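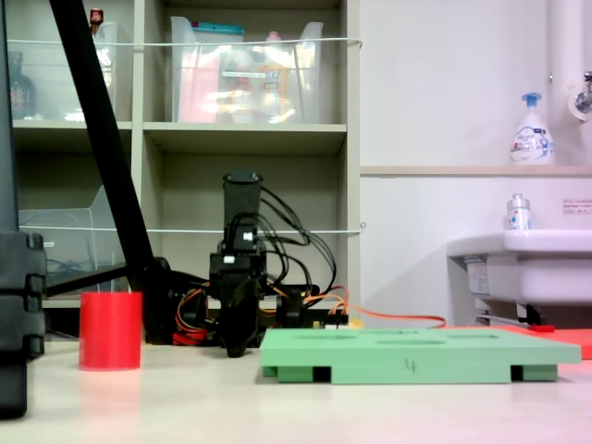
Small workshop compares two grippers for low-cost arms

COLTDALE. A robotics group in Coltdale has finished a month of tests with two grippers for small table arms, and the cheaper one did better than its makers expected. The results were shared in December with the schools and repair shops that take part in the program.

The first gripper, called Oka, has narrow fingers and closes with one servo motor. The second, the Cunico, has wider fingers with soft pads and costs more than double. Both were driven by the same controller, made by the local firm Annamalai, so that the difference in results would come from the gripper and not from the electronics.

The group made 1990 attempts in total. In each attempt the arm had to pick up a small part, carry it over the table and put it in its opening in a foam board. An attempt was counted as good only when the part went fully in without help from a hand. By this rule 1433 attempts were good.

The Oka was stronger with round parts. The Cunico held square parts more firmly, but its wide fingers often touched the board before the part was in position. For the cross-shaped opening neither gripper was reliable, and the group writes that the angle of the wrist matters there more than the fingers do.
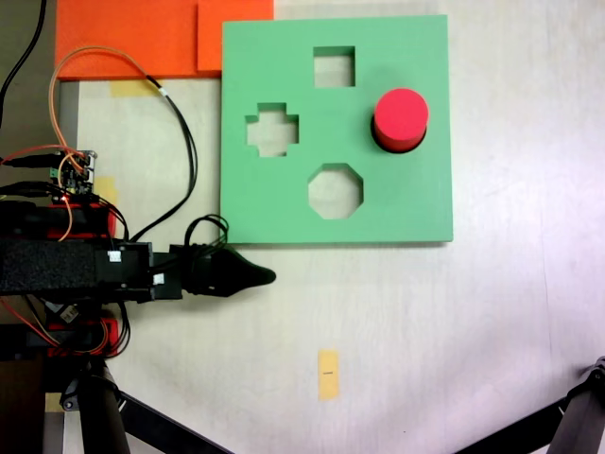
Why was a foam board used for the tests and not a metal one?
Foam gives way a little when the arm pushes in the wrong place, so a mistake does not break the fingers or overload the servo motors.

The first 400 attempts were also used to compare two positions for the camera, one high over the table and one low at the side. The high position gave a better view of the openings. The low position showed more clearly when a part was slipping, and the operators preferred it for the moment of gripping. The report advises using both if the budget permits it.

Some problems had nothing to do with the grippers. Cables pulled on the arm when it turned far to one side, and the controller had to be started again several times after a servo motor reported too much load. Annamalai has promised a new version of its software that lowers the force before the motor stops.

The next round will have 1000 attempts and will use only the Oka, with rubber tips added to its fingers. The group also wants to try parts of different weight, which were left out this time for lack of hours. Workshops that want to join can ask for the parts list and the test rules at the Coltdale office, open in the morning until noon.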